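How do you keep small motors with wires from tangling?

Asked in Workshop & Storage

I sort little electronic parts into plastic bins, and every time I reach for one motor I get the whole family reunion. Bought the bins from Viltstead, so it isn't for lack of spending. Any tricks? 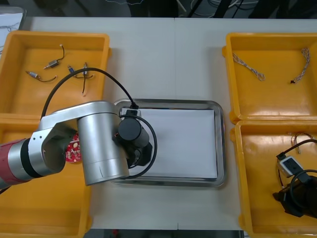 I've tried twist ties. I now own 100 twist ties and the same knot.

2 answers

Fewer per bin. I keep up to 17 in one and regret it. Coil each lead around two fingers, tuck the end through, done. Braided cables go in their own bin – they grab everything.
12 people found this helpful

Line a tray with white paper and untangle over that. You'll find the tiny screws too.

zip bags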